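Milwood Rain Barrel by Vondwood
Item 501
In stock, ships flat on a pallet

I put off buying a rain barrel for years, mostly because the ones I saw at the garden store looked like trash cans with a faucet stuck on. Then I tried the Milwood at home for a full season, and I liked it so much that I asked Vondwood if we could carry it in the shop. So now we do!

The Milwood holds 280 liters, and you'd be surprised how fast that fills. One good July thunderstorm on my garage roof (a small roof, single car) topped mine off before dinner. I water tomatoes, two big pots of basil and a very needy hydrangea out of it, and I hardly touched the hose after that. Less tap water used, less runoff heading down the driveway into the storm drain, and the plants seem pretty happy with it too.

The body is recycled plastic, dark brown, with a flat back so it sits right up against the wall. It has a screened lid that keeps out leaves and mosquitoes, a threaded brass spigot near the bottom, and an overflow port on each side. Use whichever side suits your yard and cap the other one. 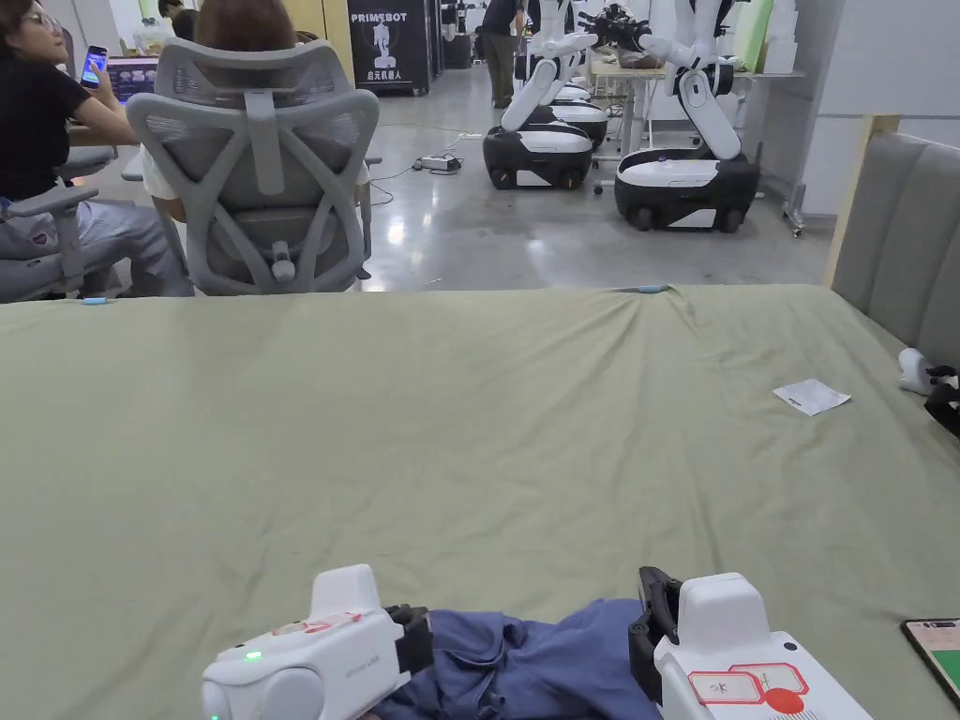
Can I drink the water or use it to fill a kiddie pool?
Please keep it for plants, car washing and muddy boots. Roof water picks up bird droppings, dust and bits of shingle on the way down, and the screen only stops the big stuff.

Setup took me one afternoon, with a long break in the middle. You need a level spot, a hacksaw for the downspout and a screwdriver. The diverter kit comes in the box and fits standard rectangular downspouts. If yours are round, order the Foltix adapter with it. I didn't, and had to wait for one with a hole already cut in my downspout. Learn from me!

Do raise it up a bit. The spigot sits low, and a watering can won't go under it if the barrel is on the ground. Concrete blocks work fine as long as they're solid and level, or there's the matching Inga stand if you want it to look tidy from the street. A full barrel is really heavy, so get the base right before the rain shows up.

For winter, drain it, leave the spigot open and switch the diverter back to the downspout. I leave mine outside with the lid on.

What's in the box
Barrel, 280 liters
Screened lid
Brass spigot with washer
Diverter kit for rectangular downspouts
2 overflow ports, 1 cap
Printed instructions

Price: $167
Inga stand and Foltix adapter sold separately

Orders placed after 28th December go out once the warehouse opens again in the new year. If you want to check your downspout size first, send us a note with the width and depth and put İlker Karaca's name on it. He handles all the fittings and he's quick to reply.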